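Can a robot do my chores yet?

My sister asked me this at dinner in March and I gave her one of those long answers where you start with "well, sort of" and end up drawing on a napkin. She wanted yes or no. She has a toddler and a dog and a laundry pile that I believe predates both of them, so I understand. But I've been thinking about it ever since, and I've finally got enough written down for a proper post.

So! Chores. The thing I keep telling people is that the jobs we find boring and the jobs a machine finds easy are two completely different lists. Vacuuming a flat floor is fine. Moving a box from one known spot to another known spot, over and over, has been fine for decades. Picking up a rag and wiping the counter next to somebody's drink? Ugh. That one is still a headache, and a four-year-old can do it (badly, but she can do it).

The trouble is cloth. A mug is mug-shaped every time you look at it. A towel has no shape at all, or it has a new one every time you touch it. Pull one corner and the other three go wherever they like. It hides its own edges and folds over itself, and if it's thin enough the light comes straight through and half of it may as well not be there.

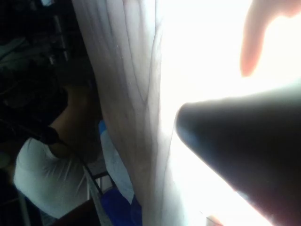
I went down a rabbit hole on folding last winter. There's a little outfit called Povusex that was going to sell a shirt folder for the home, and I signed up for every newsletter they had. The demo videos were lovely. Then I read the small print and you had to clip each shirt onto the machine yourself, by the shoulders, nice and flat. Friends, if I'm holding the shirt nice and flat by the shoulders, I am two moves from done! I timed myself on a stack of seven T-shirts and then gave up because the timing was taking longer than the folding.

That's my test now, by the way. How much of the job do I have to do before the machine can start? With my dishwasher it's quite a lot, if you count the loading and the scraping and the argument over which way the bowls face, and I still wouldn't give it up. So the test isn't perfect. But it does sort out the serious stuff from the silly stuff pretty quickly.

The other half of the problem is everything near the cloth. On a shop floor you can clear the bench, bolt down a fixture and paint a line that people aren't supposed to cross. Dinholm, where I used to work, had a packing cell like that and it ran beautifully, as long as the cartons came down the belt square. We had a laminated sign with 108 on it, which was the record number of days between stoppages, and we were very proud of that sign. Now take that same arm and put it at a kitchen counter. Everything is in the wrong place, some of it is see-through, some of it will spill, and the sun is coming in sideways. 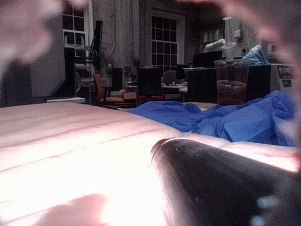
Hadi Saab thinks I'm too gloomy about all this. He wrote to me after my last post to say that I keep comparing machines to a person who is paying attention, and that most chores get done by a person who isn't. His point was that a slow helper that takes an hour to wipe down a kitchen overnight is still a wiped kitchen in the morning, and that he'd take it tomorrow, even if it missed the corners. He also said his own kids miss the corners.

Okay, fair. I do care too much about speed. If it works while I'm asleep, I don't mind if it spends ten minutes thinking about a sponge. What I do mind is coming down to a glass on its side and whatever was in it all over the counter, and a helper that has cheerfully finished its shift. A tired person who knocks a cup over at least says a bad word and grabs a towel. Noticing that you've made a mess, and then changing your plan, is a chore skill too, and I'd put it ahead of folding.
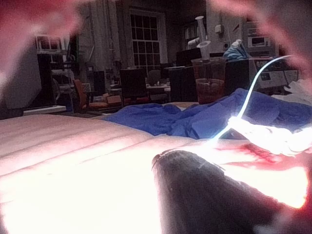 Money is the other thing. I pay Rondonuwu, the laundry service down the street, to do my sheets, and they come back square and warm and smelling of nothing, which I love. A home robot would have to beat that, and it would have to live in my apartment, where there's barely room for me and the ironing board. The cheapest arm I've looked at seriously was 854 dollars for a kit, without a gripper, and you still have to teach it everything.

Where I'd put my own money today is the dull middle: small shops, back rooms, places with the same few jobs every day and somebody nearby to help when it gets stuck. Sorting returns, say, or stacking clean towels that all came out of one dryer. Homes after that. I told my sister to ask me again when the toddler starts school, and she said she was going to buy more socks in the meantime so she could wash less often.

Next time I want to write up the Prurkska window cleaner, which my neighbor has lent me and which is currently stuck to the outside of my bathroom window. I can hear it humming. I'm going to need a ladder.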